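6 Sortieren aus der Wanne

6.1 Einsatzbereich

Der Programmbaustein Pavby räumt Kleinteile und Leergut einzeln aus einer offenen Wanne. Er ist für Versuchsbetrieb und beaufsichtigten Werkstattbetrieb freigegeben. Für unbeaufsichtigte Schichten ist er es nicht, und im Haushalt ist er nach dem Stand vom 11. Juni 2020 nicht vorgesehen. Von 2677 protokollierten Griffen der letzten Prüfreihe mussten 33 von Hand abgebrochen werden. Für eine Werkbank mit Bedienpersonal ist das brauchbar, für eine Küche ohne Aufsicht zu viel.

6.2 Vorbereitung

1. Wanne auf die Arbeitsfläche stellen und gegen Verrutschen sichern. Die Zwinge darf nicht in den Verfahrbereich des Arms ragen.
2. Leitungen am Arm auf freien Lauf prüfen. Handgelenk dazu im Handbetrieb einmal in beide Richtungen bis zur Softwaregrenze drehen.
3. Bediengerät so ablegen, dass es ohne Schritt in den Arbeitsraum erreichbar ist.
4. Leere Wanne mit der Funktion »Boden einlernen« erfassen. Kratzer und blanke Stellen gehören zum Referenzbild und werden nicht entfernt.
5. Teile einlegen. Höchstens eine Lage, keine gefüllten Behälter.

Hinweis: Nach jedem Versetzen der Wanne ist Schritt 4 zu wiederholen, auch bei kleinen Beträgen.

6.3 Probelauf

1. Betriebsart »Einzelgriff« wählen.
2. Greifpunktvorschlag am Bildschirm ansehen und bestätigen oder verwerfen.
3. Griff ausführen, Teil ablegen, Ergebnis quittieren.
4. Schritte 2 und 3 wiederholen, bis die Wanne leer ist. Erst danach auf »Folgebetrieb« umschalten.

Vorsicht - Quetschgefahr! Nie in die Wanne greifen, solange die Antriebe eingeschaltet sind. Verklemmte Teile erst nach Betätigen des Not-Halts lösen.

6.4 Bekannte Grenzen

Formstabile Teile mit ebenen Flächen werden zuverlässig gegriffen. Zerdrückte Dosen sind schwieriger - der Glanz des Metalls verfälscht die Tiefenmessung, und die Form weicht vom hinterlegten Modell ab. Flaschen dicht an der Seitenwand lassen dem Finger oft keinen Platz. Solche Teile stellt das Programm zurück und versucht sie nach 2000 ms erneut. Nach dem dritten Fehlversuch erscheint Meldung 3820, das Teil ist dann von Hand umzulegen. Ein Randgriff mit Verschieben zur Wannenmitte wird von Orestis Rallis für die Fassung im September vorbereitet.

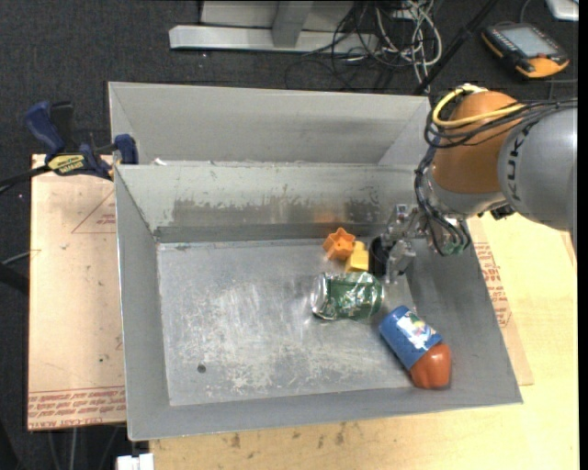
Bis dahin empfiehlt es sich, zwischen Teil und Seitenwand mindestens eine Fingerbreite des Greifers freizulassen. Rückmeldungen zu Meldung 3820 bitte mit Protokolldatei an Fotini Koutsoukos, Abteilung Vistau.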